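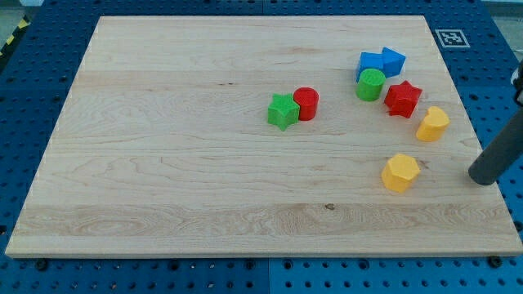 2 min read

Home News Workshops Past issues Subscribe

On the bench: a board and a handful of blocks

I've been on a shape-sorting kick all May, and I blame the grandkids' toy bin (well, mostly the toy bin). Red, blue, green and yellow, all solid colours, and the star is still my favourite to hold. Cylinders roll away on you, so I like them on a good wide board with a bit of weight to it.

The board is the part I'm really chuffed about! Pale wood with one greyish-brown band of wavy grain and a little dark knot in it, and I wouldn't sand that knot out for anything. I found it at the Drolton salvage yard for a song. Two coats of oil and I'd call it finished, though my neighbour says three.

If you've got odd blocks at home missing their mates, bring them along to the swap table in Usidville in June. Greens are always scarce, and I'd love a few more hexagons. Pop them in a bag with your name on it, please, we had a right muddle last time.

Gromico Newsletter | Contact us | © 2020 Gromico | Back to top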